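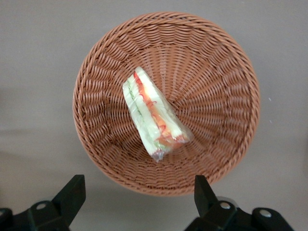
Illura expense export, README

March
By Raíssa Brito

This folder holds the expense lines exported from Illura for the Judham project. Each line is one item an employee entered while working for the customer: travel, meals, lodging or small supplies. Items already invoiced are left out.

The export has 148 lines from 11 employees. Of these, 115 are assigned to a project task. The rest still carry the default task code and need to be moved before billing.

Files

- lines.csv: one row per expense item
- tasks.csv: task codes and their names
- rates.csv: meal and mileage rates used at entry

Columns in lines.csv

- item_id: set by Illura, never reused
- employee_id: matches the payroll number
- task: may be the default code, 0
- category: travel, meals, lodging, supplies
- amount: in the currency of the receipt
- billable: Y or N

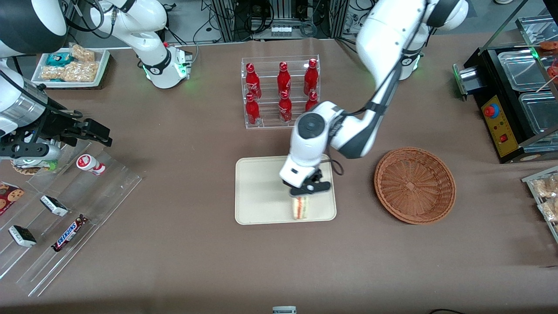

Meals are entered per receipt. If a receipt covers two people, the full amount sits with the person who paid, and the second name goes in the note.

Known problems

Amounts over 3,000 were exported with a comma inside quotes. Read the column as text first, then convert it. The Bickerstaff lines use an older category list, where lodging is called hotel.

Send corrections to Osvaldo Frota. Dardo Zapata runs the export again at month end and overwrites lines.csv, so keep your own edits in a separate file.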